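I have been trying to return a kettle since October. The kettle is fine, as kettles go. It's just that I ordered one and Flivine sent two, and I have the kind of conscience that can't leave a second kettle alone.

You would think a company would be pleased to hear from a customer who wants to give something back. Flivine has a page for people whose kettle never came, a page for people whose kettle came broken, and a page for people who want to tell the world how much they love their kettle. It has no page for me. I picked "Other." Other asked me to choose a reason, and the reasons were the same three as before.

So I called. The recording told me that my call was important and that the wait was 13 minutes. I have no quarrel with waiting. My grandmother waited in line at the Jirkton post office for most of her adult life and came home each time with stamps and a full report on her neighbors' health. What I mind is being thanked for my patience every 40 seconds by someone who has no idea whether I have any.

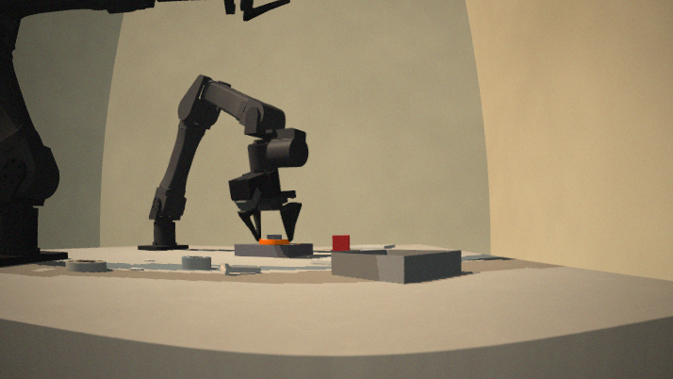 *Vol. 13, No. 33*

The thanks are what I want to complain about. Somewhere along the way, businesses figured out that gratitude costs less than help. My bank thanks me for logging in. The parking garage thanks me for parking, though its feelings cool a good deal if I lose the ticket. Neltia, which sells me my internet, sent a card last month to thank me for being part of the family, and raised the bill in the second paragraph. I have a family. They also ask for money, but they do it in the first paragraph.

I'm old enough to remember the opposite problem. The man who ran the hardware store in Jirkton never thanked anybody for anything. You would walk in with a broken hinge and he would look at it as if you had broken it to spite him. Then he would go to a drawer, one out of what seemed like 400, and come back with the right hinge. He charged you almost nothing and went back to his newspaper. I was scared of him until I was grown, and I would trade every warm message in my inbox for ten minutes of his contempt.

People tell me I'm being unfair, that the young woman who finally picked up at Flivine was only reading what she'd been told to read. I agree with them. She was lovely. She was sorry to hear about my missing kettle. I explained that I was one kettle over, and there was a long silence in which I believe I heard her scroll. Then she offered me 1,000 points toward my next purchase. I asked what they would buy. She checked, and it was most of a kettle.

I do know a place that gets this right. Thaweesak, the noodle shop near my apartment, has a handwritten note by the register that says "If wrong, tell us." I told them once. The woman took the bowl, said "Yes, wrong," and brought the right one. No survey came after me. I've eaten there nearly every week since, and I couldn't tell you if they are grateful.

The second kettle is still in its box in the hall closet, under the scarves. Flivine has written twice to ask how I would rate our conversation.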